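# Fumier Shelf Set – evaluation notes and data card

Search this repository Search Clear

Status: reviewed against the vendor's trial license, December release. Not a recommendation. 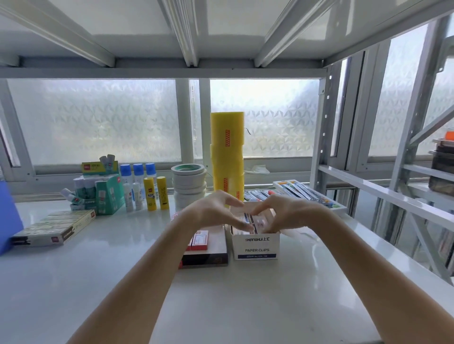 *Stationery shelf, both hands at the box of paper clips. Tape rolls and glue sticks behind.*

## What is being sold

Fumier is a paid dataset from Hamora, offered as training material for two-armed picking robots in small retail stockrooms. The trial license covers 597 episodes. The full product is listed at 2312. We looked only at the trial, so anything said here about the full set is the vendor's word.

Hamora's sales page calls it "ready for deployment." We don't know what that means for a folder of video and labels, and the support desk did not explain it when asked.

## Contents

- `episodes/` – video from the head view, with a label file for each episode
- `labels/objects.csv` – product names as entered by the annotators
- `labels/steps.csv` – start and end times for reach, grasp and place
- `splits/` – train and test lists

There is no depth and no force data. The sales page mentions "rich contact signals." In the trial these are a yes/no column in `steps.csv`, filled in by hand.

## What we checked

We read the labels for 166 episodes against the video. Object names were mostly fine for large items such as tape. Small packets crowded inside a box were worse: many are labeled only with the name of the outer box, so a model can't learn one packet from the next. If your task is taking a single packet out of an open box, plan to relabel.

Printed text on packaging appears in both Chinese and English. `objects.csv` keeps the English part and drops the rest. Where a box has no English on it, the field says `box`.

The train and test lists share shelves. Scores on the supplied test list will look better than they should, and the figures in Hamora's brochure use that list. We made our own split by shelf (`splits/by_shelf.txt`) and suggest you start there.

## Compared with

Kemppainen sells a smaller set with better labels and fewer kinds of goods. Gurko's is free for research but has only one-armed picks. Neither replaces Fumier if you need both arms working over a crowded shelf – that part of the pitch holds up.

## Known problems

- 2 episodes in the trial will not open
- `place` is sometimes marked before the hand lets go
- the loader expects an old folder layout; use `load_flat.py`

## License

Trial files may not be passed on. Our split lists and scripts may be copied freely. Read the renewal clause before you buy, as the full license ends access to updates after the first term and the price of the second is not stated.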